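Work Notes > Warehouse & Shop Floor > Two arms and a lot of fruit

Posted in September by Kazimiera Rutkowska

I've been packing and stocking at the Redero depot in Vuvthorpe long enough to have opinions about every shelf in the building, so when the company said it was setting up a pair of robot arms in the old sample room, I put my name down the same morning. I wanted to see them up close! I like machines. I take toasters apart for fun (and mostly get them back together).

For anyone new to this blog, Redero packs small grocery orders for corner stores and office kitchens. There are 40 of us across the shifts. A lot of the job is reaching - into a rack, take the thing, put it in a basket, put the basket on another rack, do it again. On a busy shift I handle close to 3000 items, and by the end of it I can feel the top shelf in my left shoulder all the way home on the bus.

The arms are there to learn the reaching. They've got hands with fingers on the ends, which I was not expecting. I had pictured a suction cup, or one of those big orange things you see bolted down in car plants. These are silver and black and closer to the size of my own arms, and the first time I saw them go I stood there grinning like a kid at the zoo.

My part is two hours a day, after the morning rush. I set up the shelf, start the task, watch, and write down what happened. Then I reset it and start again. The software is called Plovutine and it took me around 5 days to get comfortable with it, which I'm pretty proud of, as I still can't work the label printer without swearing at it. There's a big green button on the screen and a smaller gray one, and the gray one is the one you need more often.

What I love is how much it makes you notice about your own work. I'd never thought about how I pick up a basket. You just do it, right? But then someone asks you to write out the steps and you find there are loads of them. Where does the second hand go? Do you hold the rim or get under it? What do you do when the thing inside is round and wants to roll to one side? I tip the basket toward me a bit before I lift, and I had no idea I did that until I was asked to do it slowly, over and over, while wearing a headset. My friends on the line do it differently, and we've had some very heated lunches about it.

The other thing that changed is who gets asked. The engineers come down to us now. They used to stay upstairs and send a sheet around, and the sheet was usually wrong about something, like the rack spacing. Last month they wanted to know why we never put apples in the deep boxes, and three of us answered at once (bruising, plus you can't see what's at the bottom). They changed the whole practice list after that. A year ago I couldn't have told you any of their names.

So fruit in an open basket is what we're on at the moment, on the low shelf, with both hands going in together.

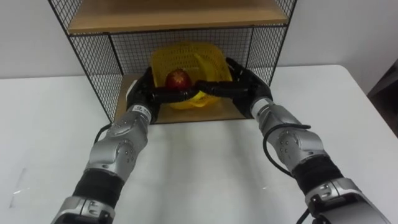
Hegazy doesn't buy all of it, and told me over coffee that it's fine for me, I got the interesting two hours, but the people on the rack line still have the same line and the same pace, and they'd like to hear what happens to their shifts before the arms leave the sample room. I think that's fair. I took it to the next floor meeting and we did get an answer of sorts: no cuts to hours through the trial, and anyone who wants to train on the system can ask for a slot. Several people have asked already. After the trial, we don't know yet, and I'd rather have that said out loud than get a poster about the future.

I'd be lying if I said I wasn't excited, though. If a machine takes the top shelf and I get to be the person who teaches it how, my shoulder will send a thank-you card. I'd happily keep the talking-to-customers part and the figuring-out-why-an-order-looks-weird part, which are the bits I was always good at anyway.

Next up is jars. I've been told they're harder. I've already got a page of notes on how I twist my wrist when I set one down, and I've been practicing in my kitchen with the pickles.

Recent posts
What 40 pounds of oranges does to a cardboard box
Earplugs, ranked
Learning Plovutine when you hate manuals
The bus from Vuvthorpe at 6 a.m.
My toaster, part two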